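Household Materials, Unit 6: Plastics, Metals and Coatings in Contact with Food
Course handout, revised 4/11/25

6.1 Scope

Unit 5 covered glass and fired clay. This unit deals with the other materials common in kitchen storage and serving ware. Read it before the Nellesero lab session and bring the worksheet from Unit 4.

6.2 Thermoplastics

A thermoplastic softens when heated and hardens again when cooled. Polypropylene and polyethylene are the two most often met in the kitchen. Both are light, cheap to mold and resistant to weak acids such as vinegar. Both scratch easily. Scratches hold grease and pigment, and a surface that has been scrubbed with an abrasive pad will stain faster than a new one.

Soft vinyl sheet is a different case. It owes its flexibility to plasticizers, which can migrate slowly into fatty foods. Treat it as a covering for furniture and keep unwrapped food off it.

6.3 Stainless steel

Stainless steel resists rust through a thin chromium oxide layer that reforms when scratched, provided oxygen can reach the surface. Standing salt water is the usual cause of pitting. A polished finish has fewer crevices than a brushed one and is easier to rinse clean, though it shows fingerprints and fine scratches more readily.

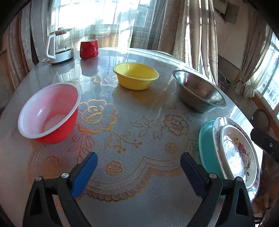

Fig. 6.2. Bowls on a covered table: red with a white interior, yellow plastic, and stainless steel.

6.4 Reading a surface

Color and gloss are poor guides to composition. A white interior may be enamel, glaze, melamine or a second layer of molded plastic. Use weight, sound when tapped, and the mark on the base, in that order. If the three disagree, record the item as unidentified – do not guess.

6.5 Worked data

The Hjaltested set contains 71 items. Of these, 39 are plastic, 19 are metal and the remaining 13 are glass or ceramic. Six of the metal items have a coated interior and are to be logged under coatings as well as under metal. Totals by material will therefore not match totals by surface.

6.6 Cleaning and storage

Wash plastics with a soft cloth and mild detergent. Dry steel by hand where the water is hard. Do not stack coated items without a liner. Lids are stored separately – see the Brorkano shelf plan, sheet 2.

6.7 Before the next session

Read the Fleritz notes on enamel, sections 1 to 4. Complete worksheet 6B. The August retake uses the same item set with new labels.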